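How to Measure a Room Before You Buy Anything Big

Start with the door. Everyone starts with the wall, and then a sofa spends the weekend on the porch. Write down the width of the doorway, the hall and the worst corner on the stairs.

Next, measure the wall at floor level, baseboard included. My old place on Hamel Street lost 5 inches between one end and the other — charming, until delivery day.
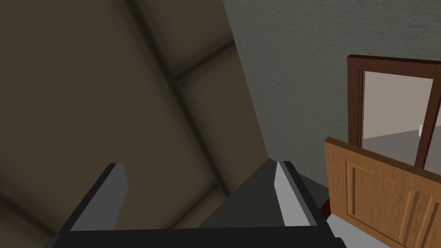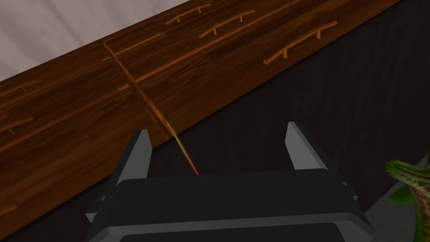
Now mark the footprint on the floor with painter's tape and live with it until Monday. Leave 20 inches for walking. If you keep stepping over the tape, you'll keep hitting the furniture, only with your shins.

Check your numbers a second time before you order. Store returns are free up to the moment you need one.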